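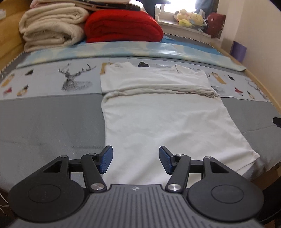
Figure 1. Hand-held gripper over a part-folded T-shirt.

Week 6: Costing a folding task
Reading time: 2 min
Last updated: September

Start with the job, then price the tool. Folding laundry on a bed is harder to budget for than a pick-and-place bench because the cloth wrinkles and no two rooms are the same.

Split your budget into three lines.

Hardware. Two-finger hand-held gripper, plus a spare. The Varnau quote in your pack is $990 per unit. Check whether the price includes fingertip pads. Textured pads wear, so list them as a consumable. The Skimeo catalogue sells them at $20 a pair.

Labour. Our plan is 200 folds per garment type. Allow for time between folds to shake out the shirt and lay it flat again. Students usually leave this out and come in well under the real figure.

Site costs. Home visits need travel, a storage case and insurance. The Skadow worksheet has a row for each. Put GST on its own row.

Fold direction affects labour as well. In Figure 1 the top of the shirt is folded over in a wide band and the hem runs down between the pads. Write down the order of folds before you estimate minutes per shirt.

For the tutorial in Room 102, bring a one-page budget for the Kakakhel case. Show the unit price, the quantity and the colour-coded priority for each item. Quotes from one supplier only will lose marks.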